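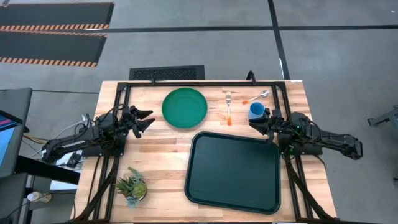
Is a storage ottoman worth buying if you already have a coffee table?
I'd say get rid of the coffee table first, then buy the ottoman. That's what I did in January and I haven't missed the table once.

The one I picked is the Orkero lift-top in dark gray. My living room in Belodbridge is 11 feet on its long side, with a sofa bed that has to open whenever my sister visits, so anything in the middle of the floor needs to move fast. This moves fast! It weighs very little and slides on felt feet – I push it with one knee.

Inside go two winter blankets, a spare pillow, the board games and all the chargers. The lid rises toward you and stays put at laptop height, and I've eaten a lot of dinners off it. The hinge is quiet and the cushion hasn't gone flat in the spot where everybody's feet land.

Putting it together took me 59 minutes, mostly my fault for attaching the base panel upside down. The instructions have seven steps and step four is a very small drawing. Keep the longer screws separate.

Two gripes. The gray fabric grabs every bit of lint, and the inside is unlined, so I put down a cut piece of shelf paper. My neighbor Mareike has the Qiu version, which comes lined, but the lid on hers just lifts off and you have to find somewhere to lean it.

I'd buy mine again tomorrow – maybe in the lighter color.

Farah Manurung, 11 May 2024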